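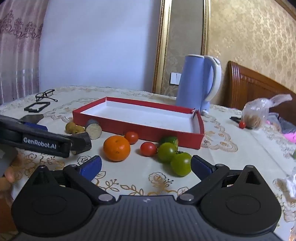

Tisch, helle Decke mit Blumenmuster.

Abgelegt unter: Alltag, Geld & Gedöns | Januar 2021

Ein halbes Jahr Haushaltsbuch und immer noch keine Erleuchtung

Im Juni habe ich angefangen, jede Ausgabe aufzuschreiben. Jede. Brötchen, Briefmarken, die Parkuhr vor der Bücherei. Schuld war Essam Naciri, der mit mir im Büro sitzt und mir so lange von seiner App vorgeschwärmt hat, bis ich sie aus Notwehr installiert habe. Quintela heißt sie, sie hat ein grünes Symbol und eine sehr gute Meinung von sich selbst. »Du wirst dich wundern, wo dein Geld bleibt«, stand auf dem Startbildschirm.

Ich habe mich bisher kein einziges Mal gewundert. Mein Geld bleibt bei der Vermieterin, beim Stromanbieter und im Supermarkt. Das wusste ich vorher. Jetzt weiß ich es als Tortendiagramm.

Man liest ja überall, dass Leute durch das bloße Aufschreiben unfassbar viel sparen. Auf dem Finanzblog Stokside, den Essam mir natürlich auch geschickt hat, behauptet der Betreiber, er habe in seinem ersten Monat 689 Euro weniger ausgegeben als sonst. Da frage ich mich schon: Was hat der Mann denn vorher gemacht? Wenn ich 689 Euro weniger ausgebe, sitze ich im Dunkeln und habe keine Krankenversicherung. Wer so eine Summe übersieht, hat kein Problem mit der Übersicht, der hat einfach ziemlich viel Geld. Unter dem Artikel stehen trotzdem lauter Kommentare von Leuten, die sich bedanken. Und ganz unten ein Link zu seinem Kurs, für 159 Euro. Ich wüsste zu gern, in welche Kategorie man den einträgt. Bildung? Freizeit? Lehrgeld?

Die Kategorien sind überhaupt mein Lieblingsärger. Quintela bringt von Haus aus 9 davon mit, eigene anlegen darf man erst in der Bezahlversion. Also muss ich mich entscheiden: Ist Katzenstreu »Wohnen« oder »Lebensmittel«? Ist der Kaffee am Bahnhof »Mobilität«, wenn ich ihn bloß trinke, weil der Zug nicht kommt? Geschenke habe ich anfangs unter »Sonstiges« gebucht, woraufhin die App mir im August mitteilte, ich solle bei »Sonstiges« mal genauer hinschauen. Das war der Geburtstag meiner Mutter. Ich habe genau hingeschaut, sie hat eine Lampe bekommen.

Am schlimmsten ist »Lebensmittel«. Da landet bei mir alles, was im Supermarkt über das Band geht, also auch Spülschwämme, Teelichter und einmal ein Paar Gartenhandschuhe. Theoretisch müsste ich jeden Bon auseinandernehmen. Das habe ich zwei Wochen lang gemacht, abends am Tisch, mit Taschenrechner, und danach hatte ich das Gefühl, für meine eigene Steuerprüfung zu arbeiten, unbezahlt.

Ein Wort zu den Spartipps, die man dabei ungefragt bekommt. Die App schickt jeden Morgen einen. Kostproben aus den letzten Monaten: Ich soll Leitungswasser trinken (tue ich). Ich soll nie hungrig einkaufen (wann denn dann, direkt nach dem Essen?). Ich soll mir vor jedem Kauf eine Nacht Bedenkzeit gönnen, was bei einem Wintermantel einleuchtet und bei Butter eher unpraktisch ist. Und ich soll saisonal kaufen. Das klingt vernünftig und stimmt vermutlich sogar ab und zu, aber wer im Winter einmal vor dem Gemüseregal stand und ausschließlich saisonal denken wollte, der weiß, wie viele Wochen am Stück man Kohl mögen muss. 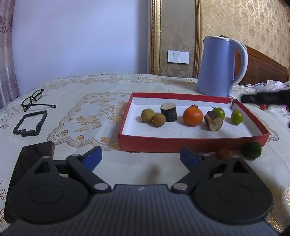
Die Pappschale mit dem roten Rand, eine Ecke ist eingerissen.

Um gerecht zu sein: Zwei Sachen habe ich doch gefunden. Die erste war ein Abo für ein Magazin über Wandern, das ich vor Jahren abgeschlossen und dann vergessen hatte. Das Heft kam noch brav jeden zweiten Monat, ich habe es jedes Mal auf den Stapel gelegt. Gekündigt. Die zweite war eine Kontogebühr bei der Oltley-Bank, die irgendwann von kostenlos auf »ab sofort günstig« umgestellt worden war. Auch gekündigt, nach drei Telefonaten und einem Brief, den ich per Einschreiben schicken sollte. Das Porto habe ich unter »Sonstiges« gebucht.

Zusammengerechnet spare ich dadurch im Jahr etwa 206 Euro. Das ist schön, darüber will ich nicht meckern. Nur hätte mir dafür auch ein verregneter Nachmittag mit den Kontoauszügen gereicht. Ich habe stattdessen seit dem Sommer Bons gesammelt, in der Jackentasche, im Portemonnaie, im Auto, und auf Thermopapier hält die Schrift ja auch nicht ewig. Bei manchen konnte ich am Monatsende nur noch raten.

Essam sieht das völlig anders. Er meint, es gehe gar nicht ums Sparen, es gehe um das Bewusstsein. Wenn er eintippt, was er ausgegeben hat, dann spürt er das. Mag sein. Ich spüre es auch, aber ich spüre es schon an der Kasse. Und wenn ich ihn frage, was er denn mit seinem ganzen Bewusstsein anders macht, kommt erst mal nichts und dann die Geschichte, dass er jetzt seine Brote von zu Hause mitbringt. Macht er wirklich, Käse mit Senf. Den Kaffee holt er sich trotzdem unten.

Was mich eigentlich misstrauisch macht, ist etwas anderes. Die App ist kostenlos. Sie weiß inzwischen, was ich verdiene, wo ich einkaufe und wann ich tanke. In den Nutzungsbedingungen (ich habe sie gelesen, ja, an einem sehr langen Abend) steht etwas von »ausgewählten Partnern«, denen »aggregierte Erkenntnisse« zur Verfügung gestellt werden. Kurz darauf bekam ich in der App Werbung für einen Ratenkredit der Firma Brirthorpe. In einem Programm, das mir beim Sparen helfen soll! Kann Zufall sein. Ich habe hingeschrieben und gefragt, wer diese Partner sind. Als Antwort kam der Link zu den Nutzungsbedingungen.

Seit Neujahr mache ich es jetzt wieder so wie früher meine Tante: ein Umschlag in der Schublade, da kommt am Monatsanfang das Geld für den Einkauf rein, und wenn der Umschlag dünn wird, gibt es Nudeln. Ob das besser funktioniert, kann ich nach den paar Wochen noch nicht sagen. Im Moment zahlt man ja fast überall lieber mit Karte, und dann muss ich abends den Betrag aus dem Umschlag ins Portemonnaie legen, was auch wieder eine Art Buchhaltung ist. Meine Tante hatte das Problem nicht, die hatte gar keine Karte.

Die App ist noch auf dem Telefon, ich wollte vor dem Löschen meine Daten exportieren. Das geht – man ahnt es – in der Bezahlversion. Falls jemand einen Weg drumherum kennt, schreibt mir bitte. Und falls jemand mit so einem Haushaltsbuch wirklich etwas verändert hat, würde ich das auch gern hören, dann aber bitte mit Beträgen und ohne Kurs am Ende.

© Mariama Quaye | Kontakt | Impressum | Nach oben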